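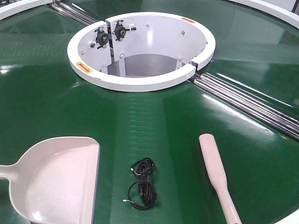
Table tournante, moyeu central et jonction du collier

Ticket 118 – Table d'accumulation circulaire, zone tri
Site : Kiltdale
Ouvert par : Josée Fehr
Assigné à : Wagner Vasconcelos
Priorité : normale
État : résolu, sous surveillance

Problème signalé
Claquement régulier au centre de la table, une fois par tour, audible depuis le poste de reprise. La bande verte tourne normalement et les pièces ne sont pas déviées. Le bruit a commencé après le nettoyage d'octobre. Il disparaît à l'arrêt et revient dès le redémarrage, même à vitesse basse.

Josée Fehr, 8 h 40
J'ai d'abord pensé à une pièce tombée dans le moyeu. Table arrêtée et consignée, j'ai regardé à la lampe par l'ouverture : rien au fond, rien contre les montants blancs. Par contre le collier n'est pas aligné à droite, les deux parties du rebord se rejoignent avec un petit décalage. Je ne sais pas si c'était déjà comme ça avant.

Wagner Vasconcelos, 9 h 15
Le décalage est ancien, il figure dans la fiche de Grewal à la mise en service. Ne pas forcer dessus. Merci de contrôler plutôt les deux pièces noires à l'intérieur du collier, côté gauche, près de la fente. Vérifier le serrage à la main, sans outil, et me dire si l'une des deux bouge.

Josée Fehr, 10 h 05
Celle de gauche est ferme. Celle de droite a du jeu. Les têtes de vis de la paroi intérieure ne bougent pas, je les ai toutes essayées. J'ai aussi passé un chiffon sur le rebord, les étiquettes orange sont propres et bien collées.

Essai 1
Resserrage de la pièce de droite, redémarrage à vide pendant 4 minutes. Le claquement est plus faible mais toujours là.

Essai 2
Bande essuyée sur toute la surface avec le produit Nekano, sans excès près du moyeu. Aucun changement. On peut donc écarter un dépôt sur la bande.

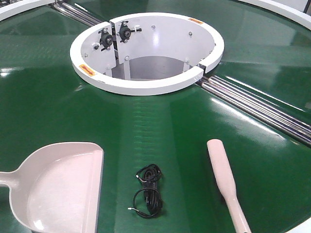 Pour l'essai 3, j'ai voulu savoir si le bruit changeait avec une charge. Essai en charge, 6 tours complets à vitesse basse. Même bruit, au même endroit du tour. La charge n'y est pour rien.

Alfredo Mercado, 13 h 30
Passé sur place. La rondelle de la fixation de droite était montée à l'envers, sans doute lors du nettoyage. Remise dans le bon sens, resserrée, trait de peinture pour repérer le serrage. Table relancée – plus de claquement, à vide comme en charge.

Reste à faire
Contrôler le trait de peinture à chaque changement d'équipe. Commander une rondelle neuve chez Droveo, celle en place est marquée. Si le bruit revient, rouvrir ce ticket au lieu d'en créer un autre.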